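The Brolholm World Affairs Desk Calendar, a review
Posted Sun 5 November

I have been a bit of a treaty nerd since school, and when a friend mentioned a calendar that follows summits, votes and signing ceremonies around the world, I'm afraid I had ordered one before she finished the sentence. It has been with me since May, so I feel ready to say something useful about it.
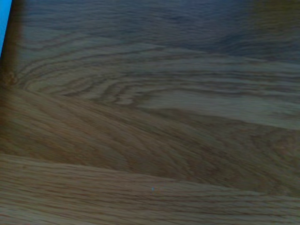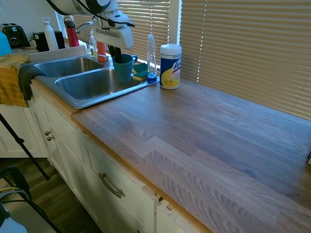
What you get is a spiral-bound book of 245 pages, with a spread for each week and a short background note on whatever is due to happen – an election, a trade deal running out, a border agreement up for renewal. The notes are lovely. Whoever wrote them can explain a customs union in 83 words without making you feel silly, and I have read a few of them aloud over dinner (my family was very patient).

Of course, politics doesn't keep to a schedule, and that's where I have some grumbles. Two of the summits I had marked were pushed back, and one vote came months early. Brolholm does put out correction stickers, but you have to send off for them, and mine took so long that the new dates had passed too. The Akolgo planner handles this better with its loose-leaf pages, though its notes are dry as toast and the type is tiny.

The map section at the back is my favorite part. Every country's voting system gets a color, and there's a key to around 1000 abbreviations, so I finally know which council is which when the evening news comes on. I do wish the paper were thicker, as my fountain pen goes straight through it.

Would I buy next year's? Yes, I think so, and I'll be writing in pencil.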